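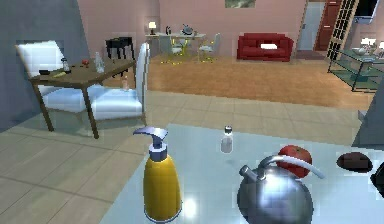

Visit to Gatasano, March 2022

The open day at Gatasano was on the second floor, above a bakery, and we were 16 visitors. I went because at my work we are deciding if we should train our pick-and-place software in simulation or continue only with the real cell. I had read their release notes since January, but I had never seen the tools running on a screen.

Felista Shirima, who leads the simulation group, gave the first talk. Their simulator has the name Brirna. It builds home interiors from a library of 540 objects, puts kitchen things on counters and tables, and then gives the same camera input to the planner that a real robot would give. The planner is called Ella.

For the demonstration she used a kitchen that opens to a living room. On the counter there was a yellow soap dispenser, a salt shaker, a silver kettle and a tomato behind the kettle. The command was simple: bring the tomato. Ella first tried to reach from the front, found that the kettle handle was in the way, and made a new plan from the side. On a second screen we could follow the rejected paths in gray. I liked this screen very much, and I asked if it can be saved to a file. It can, but only as a log, without the drawing.

Then came a longer part about perception. The polished kettle is difficult, Felista explained, as the reflections move when the camera moves and the depth estimate gets holes. The clear salt shaker has a similar problem. They render each room again with different light and train on all versions. In their test set of 665 grasps, most of the failures that remain are with metal or glass.

After the coffee we could try it ourselves, in pairs. My partner was a student called Bíró, and he was much faster than me with the scene editor. We moved the salt shaker closer to the kettle and asked for it. The planner needed 20 seconds and then returned "no valid grasp". We moved it back a little and the plan came at once. The error message did not say which object was blocking - I wrote this on the feedback form.

I also asked about the physics of liquids. At the moment a kettle in Brirna is always empty, and they have no date for changing this.

The slides will be sent by e-mail to everybody who registered. The next open day is not announced yet. If you go, take the tram and not the car, the parking behind the building is only for the bakery.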